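Progress report: two-arm manipulation software
Submitted to Floser by the Zimthorpe group, December 9, 2021
Prepared by Enikő Gál

This report covers work since August on perception and planning for the wine glass rack task. The arms have to take stemmed plastic glasses on and off a wire rack without knocking the rest over. Most of the effort went into the grasp planner and the tools we use to review recordings.
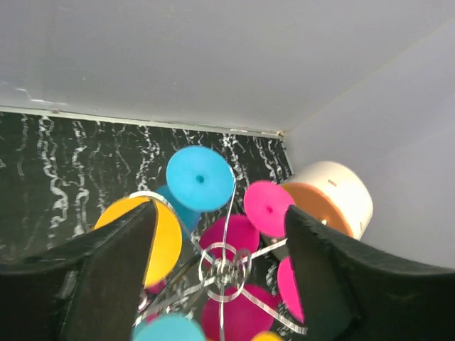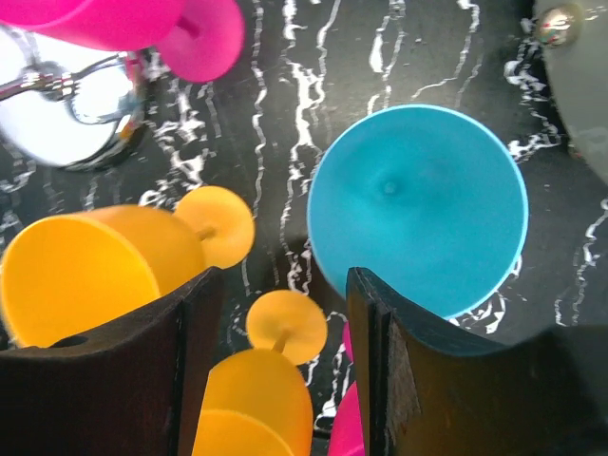
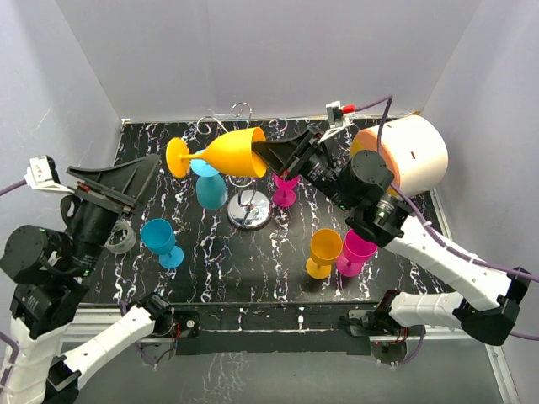
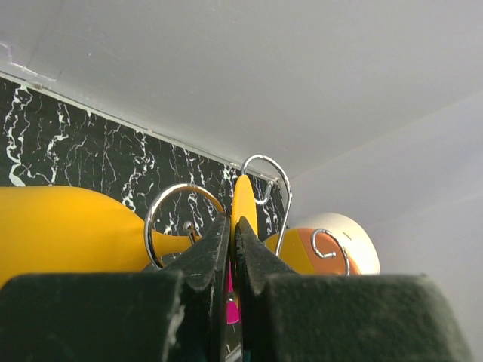
Bench views during rack work. The third picture is from the fixed camera; the others are from cameras at the grippers.

Perception

The foot of a glass is the easiest part to find from a gripper camera, and its shape changes a lot with the angle. Face-on it is a circle. From the side it is a thin oval, and the old detector often dropped it. Szabolcs Bakos retrained the detector on both views and added a step that merges detections from the gripper cameras and the fixed camera into one list of glasses. The merge still makes mistakes when two glasses of the same color overlap.

The chrome rack remains a problem. Highlights on the wire get picked up as edges, and the estimated rack position jumps between updates. We now hold the last good estimate and accept a new one only after 3 updates in a row agree. It costs a little time, but the planner no longer chases reflections.

Planning and control

Wael Amrani replaced the single grasp per glass with a short ranked list: inside the bowl, across the stem, or on the foot. The planner takes the first one that both arms can clear. Replanning after a missed grasp works on the left arm. On the right arm it sometimes stalls at the joint limit and needs a manual reset — we have a fix in review.

The two arms used to run on separate clocks. They now share one, and the handoff code from the Takács library has been removed.

Tooling

Selma Spahić finished the playback viewer. It shows all camera streams next to the planner's log, so a failed grasp can be traced to the step that caused it. We reviewed 16 recordings with it and filed 7 bugs. Five are closed. The other two concern dropped log entries and are assigned to Oi-ling Poon.

Next period

Close the joint limit fix. Add rack wires to the collision model, which treats the rack as a plain cylinder for now. Run the same software on the second bench at Hokville once its cameras are calibrated.

No change to the budget is requested. The calibration visit is already covered under travel.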